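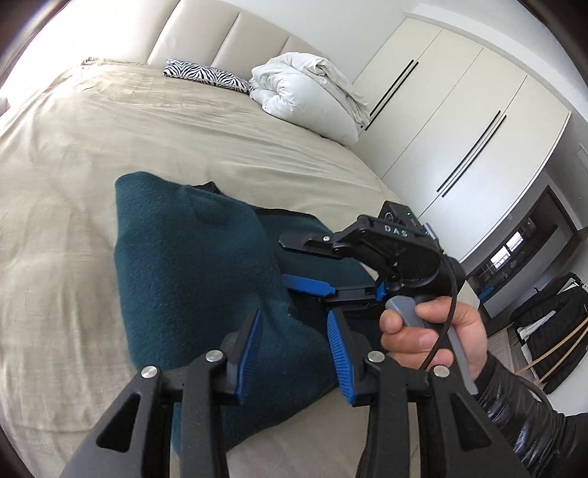

Blanket folding with handheld grippers: more demos or more bedrooms?

maltik_fan wrote:
So I finally finished my comparison and wanted to share before I lose the notes. Same policy, same training recipe, two datasets. Set A is 200 blanket demos all done on one bed. Set B is also 200, spread over 20 beds in different homes. Tested on beds neither one had seen, 48 tries each. A got 35 percent, B got nearly double that!! I really didn't expect the gap to be that big.

zirkach wrote:
Nice, but what counts as a success? When we did this at Segers, half the argument was over whether a crooked fold passes.

maltik_fan wrote:
Edges lined up within a hand's width, judged from a photo by someone who didn't know which policy ran. Crooked passes, a lump in the middle doesn't.

bidow_b wrote:
I don't buy that it's the beds. More homes means more people holding the grippers too, right? Maybe you're measuring different folding styles.

maltik_fan wrote:
Nope, I did every demo myself, both sets. My wrists can confirm.

bidow_b wrote:
OK, that helps. Still want to see it with fleece only. Fleece bunches up and stays bunched, and a thin sheet slides all over the place.

zirkach wrote:
Agree on fleece. Also try one bed with the pillows and duvet moved between demos. My bet is clutter gets you most of the way there.

maltik_fan wrote:
Ooh, that's a cheap one to run. Will post numbers in October.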